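The Great February Box Sort

Well, it finally happened! After 11 years of stuffing things into the hall closet and leaning on the door, we took a whole Wednesday and went through all of it, and I promised the family I'd put up a little page so the cousins could see where their things ended up.

The Drallum letters
There were 52 of them, tied up in kitchen string, and I read far too many before lunch (Aunt Vera's handwriting never did improve). They're going to Radymyr Horobets, who has been so patient about waiting for them.

The lidded box
A plain white one with rounded corners and a black latch on the end of the lid, up on the pale oak-grain table. I do love a snap-on lid, and a body you can very nearly see through!
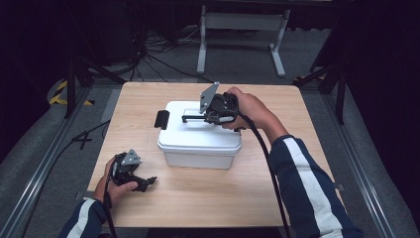

Still to come
The Nazarenko photo albums, both of them, and the Christmas cards going back to 2000. If your name is in any of those and you'd like yours back, please write to me before I start on the next shelf.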